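How to Stop an Office Chair From Squeaking (Without Buying Another Chair)

Filed under: Desk and Home Office
Last updated October 20, 2026

An office chair rarely squeaks while you are alone and paying attention. It waits for a phone call. Mine held off until I was on the line with Pavithra Pisharody, who asked politely whether I had gotten a parrot.

The fix took me one evening, most of it spent on the floor. You will want:

A set of hex keys
A Phillips screwdriver
An old towel or blanket
Two rags, one of which you will never see again
A dry silicone or PTFE spray
A little white lithium grease
A flashlight

Leave the can of general-purpose penetrating oil in the garage. It will quiet the chair for a week, collect every crumb and hair in the room, and then give you back the same noise at a lower pitch.

Step 1. Find out which squeak you own

Sit down and do one thing at a time. Rock back and forward. Then sit still and swivel. Then lean on one armrest, then the other. Then stand up and sit down again with more force than manners allow. A noise on rocking usually means the tilt mechanism or the bolts that hold it to the seat. A noise on swiveling points to the top of the gas cylinder. A click when you lean sideways is nearly always an armrest.

If it makes all of these noises, work from the seat down and be patient with yourself.

Step 2. Turn it over

Lower the seat as far as it goes, spread the towel on the floor, and lay the chair on its side. Two people make this easier. One person makes it a story. Keep your fingers clear of the tilt lever, and don't take the gas cylinder apart under any circumstances. It is pressurized, and it does not care that you watched a video.

Wipe everything down before you loosen anything. The underside of a seat is the one part of a home office that never gets dusted, and a fair number of squeaks are grit.

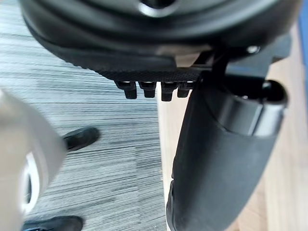
Check the plastic pieces next. Many chairs have a molded shell under the cushion held on with clips or tabs, and if one has worked out of its slot the shell will rub every time you shift your weight. Press along the edge with your thumb. If it gives and creaks, you may have found the whole problem, in which case push it back in until it seats and go have a coffee. Don't pry at clips that are holding. They break with a very small, very expensive sound.

Step 3. Tighten the bolts

Go over the bolts where the mechanism meets the seat. Snug each one a little, move to the one diagonally across, and come back around. Cranking one all the way down first pulls the plate crooked – and a crooked plate squeaks.

If a bolt turns forever and never bites, stop. The threaded insert in the seat is stripped, and that is a separate repair and a separate bad mood.

Do the armrest bolts while you are down there.

Step 4. Lubricate, sparingly

Grease goes on metal that rubs on metal, such as the tilt pivot and the spring. Use an amount the size of a pea. Dry spray goes where plastic meets anything. Work the tilt back and forth 6 times, then wipe off whatever oozed out. Keep all of it away from the fabric and off the floor, or you will be writing your own tutorial about stains.

Step 5. Put it back up and test

Repeat everything from Step 1. If it still swivels noisily, wipe the area where the cylinder meets the mechanism and give it one short burst of dry spray. Teguh Liem, who has owned the same chair since before I knew him, recommends tightening everything again after a month of use. I put mine in the calendar for May and then ignored it, so I can report that he is right.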